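3.2 Workcell setup and upkeep

All sorting trials were run on one two-arm cell, which we call Tronden. The arms are mounted so that their grippers reach down over a shared tabletop of light-colored wood. We kept the wood surface after trying a gray rubber mat in early tests, where the fingertips caught on the mat whenever an arm came in low. The table is wiped down at the start of each session and checked for dents near the middle, where most of the grasps take place.

Each gripper has two black fingers. The fingers are held by screws and can be changed without removing the gripper from the arm. We replaced both pairs after every 2000 grasps, or sooner if a tip showed a visible chip. After a change, the gripper was opened and closed 4 times with no object between the fingers, and the closed position was saved as the new zero.

Cables gave us more trouble than any other part of the cell. Each arm needs enough slack at the wrist to turn fully, but a long loop can catch on a bin - this happened twice in November, and one connector had to be replaced. We now check the slack by hand with the arm at its lowest working height. The check is repeated after any work on the wrist.

The objects are large plastic toy building blocks in several colors. Bins stand on the table beyond the working area, and their places are set before calibration. Figure 4 shows the cell with blocks on the table, from a camera at the gripper and from a fixed camera.

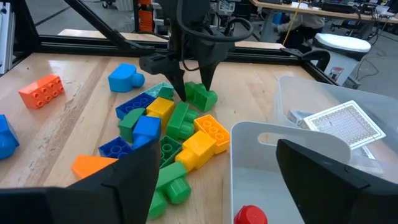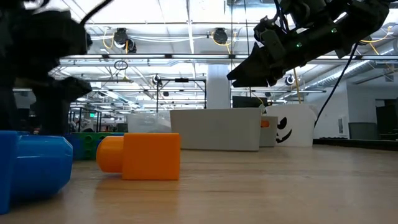
Figure 4. The Tronden cell, with toy blocks on the wooden tabletop, bins, and black grippers.

3.3 Calibration and faults

The cameras were calibrated against the table with a printed board and the Farnivex toolkit. We repeated this every 400 trials and whenever a camera mount had been touched. If the two cameras disagreed on the position of the board by more than our limit, the mounts were tightened and the whole procedure was run again from the start.

Faults were written to a log kept with the trial data. Over the first 1000 trials the most common entry was a finger that failed to reach its saved zero. In most cases the screws had worked slightly loose, and tightening them cleared the fault. Trials that ended in a fault were left out of the results in Section 4 but are included in the released logs.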